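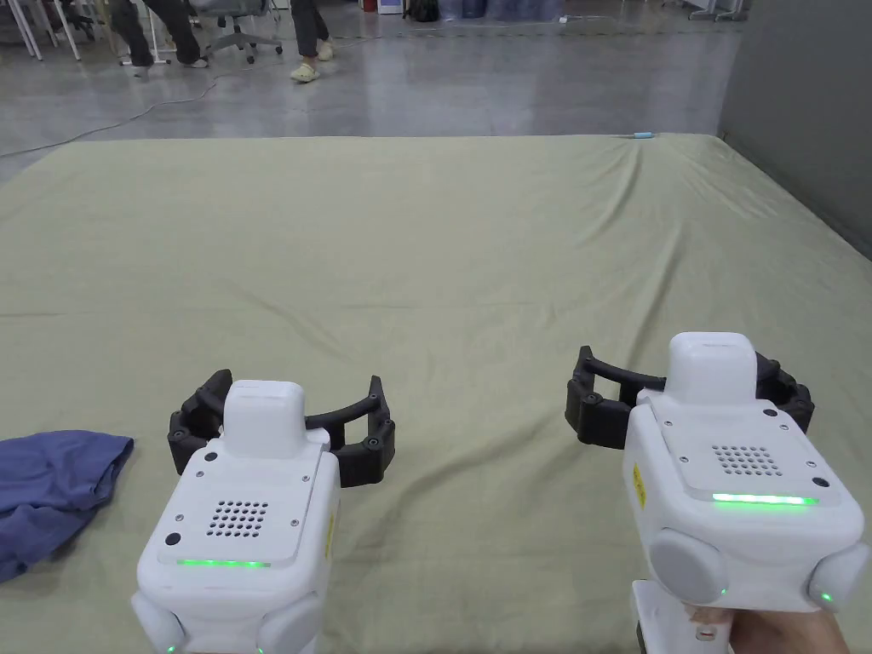 Two grippers over a sage-green cloth.

Valtadside will play its last nine home games on a field that somebody chose from a catalog. The club announced the new artificial surface in a short statement on 28th August, and most of the reaction has been about the color of the center circle. I think the reaction should have been about the schedule.

Soccer players at this level are not well paid and most of them have other jobs. They train three evenings a week and travel on game day. When a club puts down turf, the pitch for the sale is always that it can be used all week. The youth teams get on it, the women's side gets on it, the Sunday leagues rent it at night. All of that is true, and I have no quarrel with any of it. A grass field in our climate is worn through by October if you let more than two teams near it.

What bothers me is the league's decision to let clubs with turf host extra games. Under the rule passed this summer, a club on an artificial field can be asked to take a postponed game from a club on grass, at short notice, and the grass club loses its home date. It counts as a home game on paper. The visiting fans still sit in the visiting end, except that now the visiting end is full of people who paid for season tickets somewhere else.

Leleck has already been caught by this once. Their field was under water in the spring, and their game against Trostunus was moved forty miles up the road. The official attendance was 927. Their last home game before that drew 2,158. You can blame the weather for some of the difference, but a 40-mile drive on a work night accounts for most of it, and Leleck did not get a cent of the parking or the food.

Lionel Brunet, who coached Leleck for six seasons, told me he would rather have played the game in November on a bad field. His players knew that field. They knew the corner by the clubhouse where the ball stops dead, and they knew to play it long on that side. Home advantage in this league is mostly small knowledge like that. A neutral field takes it away from one team only.

The argument on the other side is that postponed games pile up, and a team that plays four times in ten days gets hurt. I take that seriously. I watched Navaratnam finish a season two years ago with a midfielder in goal. But there is a simple answer, and it is to start the season two weeks earlier. The clubs voted against that because preseason friendlies bring in money. Fine, but then they should say the rule is about money and split the gate properly.

I would make two changes before next season. The club giving up its home date should keep the ticket income, minus the cost of opening the stadium. And no club should lose more than one home game a year this way, no matter how much it rains. If a second game has to be moved, flip the fixture and let the grass club host the return.

None of this is a complaint about Valtadside. They raised the money, they got the permits, and their kids will have somewhere to play in the winter. They did not write the rule. The league did, and it has time to fix it before the fixture list comes out.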